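Second week with the two finger sets on the bench arm. The Hirstead pads are stiff and short. The Plesby ones are longer and flex a little at the tip. Both mount to the same Hiltdale wrist with the camera in its stock position, so the controller config only differs in the closing width and the force limit.

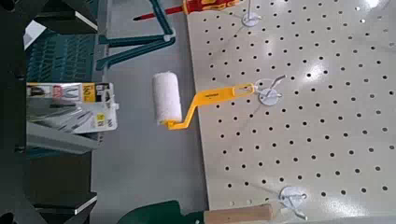
Force limit matters less than approach angle for anything hanging from a hook. I ran 270 attempts with each set at the same limit, and the failures clustered on tools that can swing. The paint roller is the worst of them. It hangs by the hole at the end of its handle, and the handle has a crank bend near the cover, so a grasp on the flat part still leaves an off-axis load when the arm pulls away. Hirstead dropped or missed 81, Plesby 36. Marin Grgić suggested gripping closer to the hook, and I will try that next.

The camera has its own problem. Glare on the pegboard washes out the holes, and the depth estimate drifts there. Locking exposure helped. Efua Eshun has a Hawthorne unit with a polarizer that I may borrow in September. 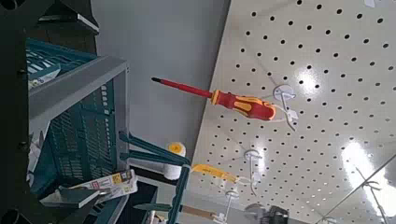 Insulated screwdriver on the upper hook, roller farther down.

Exposure lock is now in the startup script. The remaining 129 trials use a slower retract, both finger sets, same tools.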